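Notebook, bench side
10/04/2021
Plotora hand-held gripper kit, loan set, second session

Continued from the page about unpacking. Oğuzhan Işık was with me from the morning, Eylül Avcı came after lunch to look at the files. The question from Sirar is still the same: do we buy two kits, or do we pay Barrientos for the recording service and receive finished data. They want an answer before the loan ends.

We used the hat task again. One person stands at the table with a gripper in each hand, takes a hat from the table and brings it to the wire rack. It looks easy, but it is a good test for the kit. The hats are soft and change shape when you close the fingers, and the spokes of the rack are thin, so you must turn the wrist a lot and both hands are often close together.

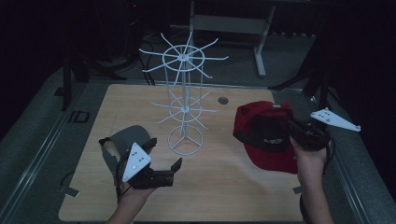
First thing to write down is the weight. In the first session I complained that the gripper is heavy in front, and Oğuzhan did not agree. Today we changed places every 20 minutes and he agrees now. It is fine for short takes. After a longer block the wrist becomes tired and the movements become lazy, I can see it in my own recordings. The handle itself is comfortable for me, a little too thick for Eylül.

The cable is the second thing. It leaves the gripper near the hand and goes down, and when I cross my arms in front of the rack the left cable wants to catch on the base ring. Two takes were lost this way. Oğuzhan made a loose loop along the forearm with tape and it was better. I would like to ask Plotora if they have a softer cable, or one with an angled plug. The manual says nothing about it.

Fingers: good. They close parallel enough, and I feel through the handle when the fabric is folded double. With the red one I took it once by the edge and once deep in the fold. Deep is more secure but then it is difficult to find the opening again when you arrive at the rack.

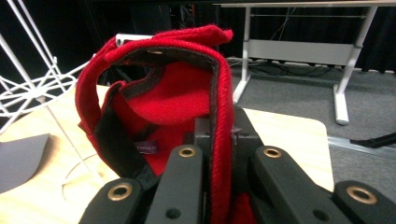
Red fabric pinched between the fingers, seen from the gripper camera. White wire stand at upper left.

Oğuzhan prefers to take the edge and to correct with the other hand. We should decide on one way before the real recording, otherwise the data will be mixed.

Tracking. The plates with the dots are the part I trusted least, and I was partly wrong. We recorded 80 takes. Virik (the software which comes with the kit) accepted all except 28, and Eylül went through the rejected ones. Most have the same cause: I turned the right hand inward and the plate was seen too much from the side. The plate must face the head camera, and at the beginning you forget it. After we moved the rack a little away from us, the rejections became rare. I did not write down how far we moved it — sorry, will measure on Monday.

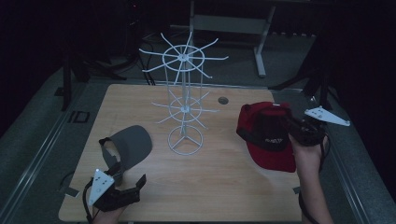
Eylül has more criticism of Virik than of the hardware. The export is slow, and when a take is rejected the program shows only a red line with no text. She had to open the log and compare the times by hand. Also the left and right streams had different names in the two sessions, and we did not change any setting. She will send this to Plotora with the log attached. Until they answer I would not promise Sirar any date.

About the price. The service from Barrientos asks for a minimum order of 800 takes, with their own people and their own table. For one task this is comfortable for us. But Sirar changes the task often, in May they changed it twice, and each change would be a new order. With our own kits we can repeat the same afternoon. My opinion today is to buy one kit first and keep the loan set as long as they allow it. Oğuzhan would buy two immediately. We did not finish this discussion.

To do:
Measure distance between rack and table edge, mark it with tape.
Ask Plotora about the cable and about a thinner handle.
Write one page about how to hold the hats (edge or fold), Oğuzhan and me together.
Repeat one block with Eylül as operator, she has not tried a long one yet.
Check if the screws on the left gripper are still tight. I heard a small click near the end, only when opening.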